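Erste Mehrtageswanderung auf eigene Faust: so planst du sie

Drei Tage am Stück zu Fuß unterwegs, mit allem, was man braucht, auf dem Rücken – wer das einmal gemacht hat, plant auf der Heimfahrt schon die nächste Tour! Ich zeige euch Schritt für Schritt, wie ich dabei vorgehe. Als Beispiel nehme ich den Höhenweg von Dekberg nach Gullero, den ich inzwischen zu meinen Lieblingsstrecken zähle: Wald, Almwiesen, ein Bergsee und am Ende ein Dorf mit ganz hervorragendem Pflaumenkuchen.

Schritt 1: Die Strecke in Etappen teilen

Fangt mit den Schlafplätzen an und legt erst danach die Etappen fest. Zwischen Dekberg und Gullero gibt es die Hütte am Prusham-Sattel und die kleine Pension in Ríos, damit ergeben sich die 3 Etappen fast von allein. Die mittlere ist die schönste und auch die anstrengendste. Wer noch nie mehrere Tage hintereinander gelaufen ist, rechnet am besten in Stunden und vergisst die Kilometer erst mal. Ich schreibe mir für jede Etappe die reine Gehzeit auf und schlage ein Drittel drauf, für Pausen, Fotos und die Stelle, an der man garantiert falsch abbiegt (bei mir die Gabelung hinter dem Sägewerk, jedes Mal!).

Schritt 2: Die richtige Jahreszeit

Im Juni ist es auf dieser Strecke herrlich. Die Wiesen stehen voll in Blüte, abends ist es ewig hell und die Bäche führen noch reichlich Wasser. Nordseitig kann am Sattel aber noch Altschnee liegen, ruft also vorher in der Hütte an. Im Hochsommer würde ich spätestens um 6 Uhr losgehen, der Anstieg ab Ríos liegt komplett in der Sonne. Startet ihr am Montag, habt ihr den Weg oft ganz für euch. Der Laden in Dekberg bleibt montags allerdings zu, Proviant also mitbringen.

Schritt 3: Karte und Navigation

Ich nehme immer beides mit, Papierkarte und Handy. Auf der Karte folgt ihr dem Weg 263, der rot-weiß markiert ist. Kurz vor dem Sattel zweigt der Steig auf den Prusham ab, mit 3036 Metern der höchste Punkt weit und breit. Der Abstecher ist bei stabilem Wetter ein Traum, man sieht von oben bis zum See hinunter! Trittsicher solltet ihr dafür sein, die letzten Meter gehen über Blockwerk. Ladet den Kartenausschnitt zu Hause herunter, im Tal von Ríos ist der Empfang miserabel.

Schritt 4: Der Rucksack

Mein Rucksack wiegt ohne Wasser 9 Kilo, und damit komme ich wunderbar zurecht. So packe ich:

Ganz unten Hüttenschlafsack und Wechselkleidung.
In die Mitte, dicht an den Rücken, alles Schwere: Essen, Kocher, Wasservorrat.
Oben Regenjacke, Fleece und Mütze.
Ins Deckelfach Sonnencreme, Pflaster, Taschenmesser und Müsliriegel.

Setzt den gepackten Rucksack zu Hause auf und lauft damit eine Runde, am besten mit ein paar Treppen. Zwickt der Hüftgurt schon nach einer halben Stunde, stellt ihn neu ein oder räumt um. Und bitte keine nagelneuen Schuhe!

Schritt 5: Strom für unterwegs

Mit Flugmodus und gedimmtem Bildschirm hält mein Handy locker zwei Tage, für die Kamera habe ich einen zweiten Akku dabei. In der Hütte gibt es Steckdosen nur im Gastraum, die sind abends heiß begehrt. In der Pension kann man dafür in Ruhe auf dem Zimmer laden. Legt das Ladezubehör am Vorabend bereit und packt es in einen eigenen kleinen Beutel, dann sucht ihr es später nicht zwischen den Socken.

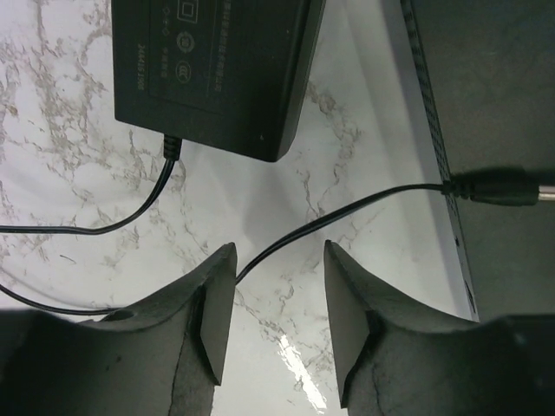 Schwarzes Netzteil mit klein bedrucktem Etikett

Schritt 6: Essen und Trinken

Frühstück und Abendessen bekommt ihr an beiden Übernachtungsorten, für tagsüber braucht ihr eigene Vorräte. Bei mir sind das Hartkäse, dunkles Brot, Nüsse und getrocknete Aprikosen. Wasser könnt ihr am Brunnen in Dekberg und noch einmal an der Quelle unterhalb des Sattels nachfüllen. Danach kommt bis zum Abend nichts mehr, macht die Flaschen dort also richtig voll.

Schritt 7: Die Rückfahrt

Von Gullero fährt nachmittags ein Bus zurück nach Dekberg, der letzte um 17 Uhr. Die Haltestelle liegt gegenüber der Kirche, die Bäckerei mit dem Pflaumenkuchen zwei Häuser weiter. Plant dafür unbedingt eine Stunde ein und nehmt ein Stück für die Fahrt mit!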